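4.2 What the purchase requests leave out

Most small labs plan an arm purchase around the quoted price of the arm. We think this is a mistake, and we doubt that better quotes would fix it. The requests we read, filed by groups at Wihongi and Tomidden, list the arm, the gripper and the controller in detail. Props, lighting, calibration boards, spare fingers and cabling are lumped together as "misc." or missing. Bright and Merrick argue that these items are too cheap to matter. Our ledger does not support that. Over the first budget period, small purchases for the kitchen tasks came to $2,298, against the $718 we had set aside.

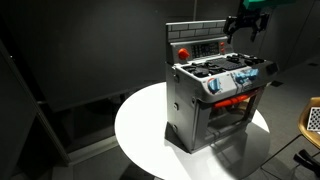 Figure 3. Toy stove on the round table, with the gripper above and behind it.

Part of the gap was our own fault. We had planned for one set of props per task and no replacements. Part of it came from the vendors. Limer quoted a delivery time of 19 days for fingers and then billed the mounting hardware on a separate invoice. Zurka offered a bundle that looked cheaper until we priced the software renewal, which added $1,046 and was mentioned only in the terms. Neither firm did anything unusual, and that is our complaint. A planner who trusts the first page of a quote will come up short with either one.

We are also wary of the claim that toy appliances make this kind of work nearly free. A toy stove costs little next to a real range, but a model can go out of stock without notice, and its replacement may have different knobs, grates and colors. If the study depends on one layout, a second unit has to be bought at the start and kept in a box. Hinds objected to this line in our October budget on the grounds that the spare might never be opened. He may be right. We kept the line.

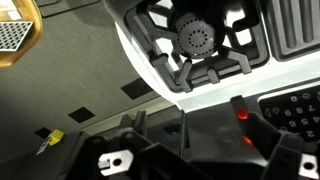 Would leasing the arm have avoided the overrun?
Leasing would have changed the size of the first payment and very little else. The overrun was in props, fingers and fees, and neither lease we were offered covered those. Szabó's estimate, which counts staff time spent on returns, puts the lease slightly behind outright purchase by the second year, though it rests on a resale value that we have no good way to check.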